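In Defense of the Old T-Shirt
8/23/22

Every September my sister-in-law cleans out her closets, and every September she tells me I ought to do the same. She means well, and she is talking about my T-shirts. I own 40 of them, give or take none, because she made me lay them out on the bed one year (the cat helped).

My favorite is a gray one from a diner in Broltley that closed long ago. The collar has gone soft as a dishrag and there's a paint stain from when we did the back porch, and I wouldn't trade it for anything in the Romar catalog, where a plain cotton shirt now costs 25 dollars before shipping. You could buy a decent supper for that! My mother wore her housedresses until they turned into dust cloths, and then she used the dust cloths for years, and I think she got more pleasure out of them than most people get from a whole new wardrobe.

I do understand wanting something crisp for a wedding or a job interview. For an ordinary day at home, though, give me the shirt with a little history on it. 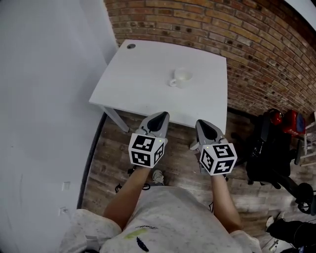

Should a stained shirt ever be thrown out?
Only when it has worn too thin to wear, and even then I'd cut it up for rags first.

My sister-in-law is coming by next week with more empty bags, and I'll make her coffee and send the bags home empty.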